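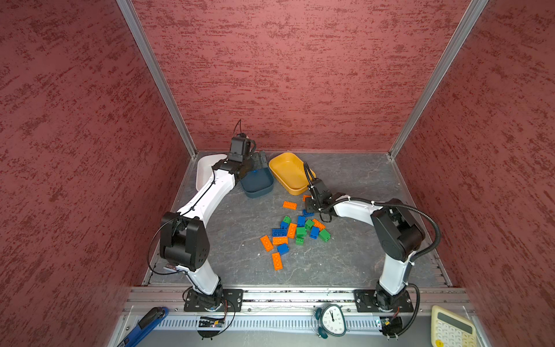 Two robot arms on the front rail, left gripper over the bin.

Ticket: Door codes stop working before checkout time
Account: Salehi Lodging
Property group: Birkero Cabins
Products: Pimeo reservations, Ovix lock bridge
Severity: High
Opened: 30th January
Status: Resolved, monitoring

Reported by customer

Guests at Birkero Cabins are being locked out on the morning of departure. The keypad accepts the code all through the stay, then shows a red light before the posted checkout time of 11:00 a.m. In each case the guest had stepped out to load the car or walk the dog and could not get back in to collect the rest of their things. Front desk let them in with the master code.

We manage 14 cabins in this group. The lockouts have been in Alder, Birch, Lower Creek and the A-frame. Housekeeping codes and the master code are fine on all of them. We have replaced the keypad batteries in Birch and Lower Creek and it made no difference. Our welcome email gives the checkout time correctly. Please treat as urgent. We are full for the ski weeks and cannot keep sending someone up the hill.

Support, first response

Ticket received and assigned to the lock integrations queue. Please send the following:

- Reservation numbers for the most recent lockouts
- Time of each lockout as reported by the guest
- Bridge activity log for each affected cabin (Ovix console, Devices, Bridge, Export)
- Whether the cabin was booked direct or through a listing site

Until this is resolved, do not delete and recreate guest codes by hand. Codes created in the Ovix console are not linked to a reservation and will stay active until someone removes them.

Customer reply

Logs attached for all four cabins. Bookings are a mix of direct and listing site. Lockout times are what guests told us over the phone, so not exact. All were between ten and eleven in the morning. None before ten.

One more thing that may or may not matter. The guest in the A-frame arrived early and said the code already worked at 3:00 p.m. Check-in is 4:00 p.m. Housekeeping was still in there with the sheets off.

Support, log review

Reviewed bridge exports for Alder, Birch, Lower Creek and A-frame.

Findings:

1. Bridge connection is stable on all four units. No dropped sessions on the days in question.
2. Keypad firmware is current and matches the unaffected cabins.
3. Battery level reported as 90 percent or better on every keypad. Batteries ruled out.
4. Every guest code was removed by a scheduled command from Pimeo. The keypads did what they were told.
5. Scheduled removal ran at 10:00 a.m. local time in every case reviewed. Scheduled activation ran at 3:00 p.m. local time.

Start and end are both early by one hour. This explains the early arrival at the A-frame as well as the departures. The fault is in the times being sent, upstream of the lock.

Support, comparison with a working cabin

Pulled the command history for Upper Creek, which is in the same property group and has the same checkout time. Activation at 4:00 p.m., removal at 11:00 a.m. Both correct.

Settings compared between Upper Creek and Lower Creek:

Checkout time: same
Check-in time: same
Early access allowance: off on both
Late checkout rule: off on both
Code template: same
Listing site mapping: same
Time zone, property level: Eastern on both
Time zone, lock record: Eastern on Upper Creek, "UTC-4" on Lower Creek

Alder, Birch and A-frame also have UTC-4 in the lock record. The other ten have Eastern.

The value UTC-4 is a fixed offset and does not follow the clock change. It is right for Vermont in summer and wrong by one hour once the clocks go back. A checkout of 11:00 a.m. is converted with the summer offset and reaches the bridge as 10:00 a.m. winter time. The property level setting does not override the lock record when the lock record has its own value.

Question for customer: were these locks added at a different time from the others, or by a different method?

Customer reply

Yes. Those were our first Ovix locks, put in as a trial the summer before last. We entered them by hand using the setup sheet. The rest were brought in by spreadsheet import the following spring.

We don't remember picking a time zone on the first ones. There was a drop-down and we would have taken whatever it offered.

Why didn't this come up last winter? We had guests in those cabins then too.

Support

Last winter the locks were on the older connector, which ignored the time zone field in the lock record and used the property setting only. The account was moved to the current connector during the fall. The field has been read since then, but with the summer offset still in effect the result was correct until the clocks changed in November.

According to the reservation calendar the four cabins were closed for most of November and December. Please confirm.

Customer reply

Confirmed, floor refinishing and a new chimney liner in the A-frame. They reopened just before New Year. Most guests are out by nine thirty to beat traffic, so that fits.

Support, corrective action

Step 1. Changed the lock record time zone from UTC-4 to Eastern on Alder only. Saved. Existing commands did not change. This is expected, as scheduled times are worked out when the reservation syncs and then stored.

Step 2. Ran a manual resync on one future reservation at Alder. Removal time moved from 10:00 a.m. to 11:00 a.m. Activation moved from 3:00 p.m. to 4:00 p.m. Code digits unchanged.

Step 3. Customer set up a test reservation at Alder under a staff account with same-day checkout. Code was still accepted at 10:20 a.m. and was refused after 11:00 a.m. Pass.

Step 4. Applied the same change to Birch, Lower Creek and A-frame.

Step 5. Queued a bulk resync for all future reservations on the affected cabins. 83 reservations in the queue. All but one completed on the first run.

Step 6. The failed item was a reservation at Birch with the guest already checked in. Bridge returned "code in use." Pimeo will not rewrite an active code through the bulk tool. Opened the reservation, selected Extend Access, entered 11:00 a.m. on the departure date, saved. Bridge confirmed.

No guest needs to be sent a new code. The digits are the same and only the active window has moved.

Customer reply

Birch guest left this morning with no trouble. Had housekeeping check the keypad during the last hour and the guest code was still good.

Two follow-ups.

First, the hot tub cover lock at the A-frame is on the same bridge but shows up in a separate list. Does it need the same fix?

Second, is there a report that would have shown us this? We looked at the codes page several times and every one of them said 11:00.

Support

On the hot tub cover lock: yes. Accessory locks hold their own record. The A-frame cover lock was also on UTC-4. Changed to Eastern and resynced. No other accessory locks on the account.

On the codes page: it displays the reservation time and does not show the command time sent to the bridge. To see the command time, go to Locks, choose the cabin, open the Schedule tab and turn on Show Device Time. The two columns should match. If they are an hour apart, check the time zone on the lock record. A request to flag mismatches on the codes page has been passed to the product team. No delivery date is available.

Preventive notes for this account

- When adding a lock by hand, choose a named zone (Eastern). Do not choose an entry that starts with UTC.
- After any connector change, open the Schedule tab for one cabin from each install batch and compare the columns.
- Leave the time zone field blank if unsure. A blank lock record takes the property setting.
- Changing the time zone does not move commands already scheduled. Always follow with a resync.
- The resync should be run outside of the arrival window. Reservations with a guest in residence must be done one at a time.

Internal notes

Root cause: fixed offset stored in lock record on hand-entered units, read by current connector, not visible on codes page.
Setup sheet for Ovix trial kits still lists "UTC-4 (Eastern)" as the sample value. Correction requested from documentation.
Account search for other lock records with a fixed offset: none remaining under Salehi Lodging.
Search across other accounts moved in the same batch: open, tracked separately.

Customer reply

Schedule tab checked for all cabins and the cover lock. Columns match everywhere. OK to close once the next round of checkouts has gone through. Please leave it open until then.

Support

Status set to Resolved, monitoring. The ticket will close automatically if there is no further reply. Replying to any message in this thread will reopen it.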